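In praise of the fifteen-minute wipe

Gianni Messina

I look after hand-held grippers for a living. When I say this at weddings, people ask if I mean barbecue tongs, and I have stopped correcting them, as the conversation about barbecue tongs is generally better.

There are 12 pairs on my shelf at Dresgate. They go out to people's homes, where somebody folds towels with them and the recordings come back to teach a robot arm to do the same. Then the grippers come back too, and they come back to me, with jam on.

My argument is a small one and I have been losing it for two years. The money and the worry in this trade go to the wrong end of the tool. Everybody frets about the camera and the software, and everybody has a view on the model. Meanwhile the part that touches the laundry is a pair of soft fingers held on with a few screws, and those fingers get the same care as the office kettle.

Take lint. Lint is what a home is made of, once you get below the furniture. It packs itself into the root of the finger, where the soft part meets the hard part, and it sits there like a cat in a doorway. The fingers still shut. They shut a hair later on one side than on the other, and the person holding the tool makes up for it without noticing, as people will with a bad shopping trolley. The recording doesn't know about the lint. It records a grown adult picking up a sock at a slant, and somewhere down the line a robot learns that socks are picked up at a slant.

Last January we had 1,602 recordings from one batch and threw out 800 of them. There was a meeting. Lucrezia Pace, who runs the training side and is much cleverer than I am, had a slide with a curve on it. The curve was discussed for most of a morning. I had brought one finger in a sandwich bag, with a split along the base that you could post a letter through, and it went round the table after lunch.

My remedy is dull, so I will put it plainly. Wipe the fingers with a barely damp cloth when the pair comes in, and go between the struts with a soft brush. Close the jaws slowly against a sheet of white paper and look for light between the tips. Put a straight edge across the finger mounts. Clean the lenses last, with a cloth that has never met a finger. Check the number on the label against the number in the book, and write down what you found even if you found nothing. It takes fifteen minutes a pair. Evaristo Ferraro does it in ten, but he hums, and I think the humming is covering for the brush.

Screws deserve a word. People tighten them when they are worried, and people in this business are often worried. A finger screwed down too hard bulges at the base and will never close true again, so half the fingers I bin were killed by kindness. Snug is enough. I have written SNUG on the lid of the toolbox and somebody has drawn a small bear next to it.

The case against me is fair and I'll give it its turn. Aldo De Luca says that real homes are mucky, that a robot let loose in one will have lint in its own fingers by teatime, and that a bit of slop in the recordings may do it good. He has a point. I would like him to have it on purpose, though. If we want worn fingers in the mix, let us fit worn fingers, write it in the book and know which recordings they made. What we have now is muck at random, and Aldo has been calling that variety.

The other complaint is cost. Fifteen minutes a pair is my whole afternoon when they all come back together, and an afternoon of me shows up on a spreadsheet, whereas a slanted sock doesn't show up on anything until much later, under somebody else's heading. I have no answer to this except to point at the 800.

I also think we should send a spare pair of fingers out in every case, along with the brush. The folk doing the folding are perfectly able to swap a finger between one pile of washing and the next. Lertchai Yimyam tried it with his lot at Illholm last spring and got back fewer split fingers and one very courteous note about the quality of our brushes. At Dresgate the proposal is with purchasing. I am told it is near the top of the pile, and I have seen the pile.

Until it gets there, my shelf and I are open from half past eight. Please take the jam off first.
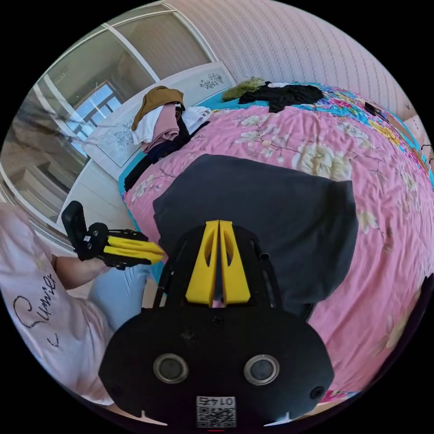 Number 0145 and a second gripper among the folding. The yellow fingers are the part I go on about.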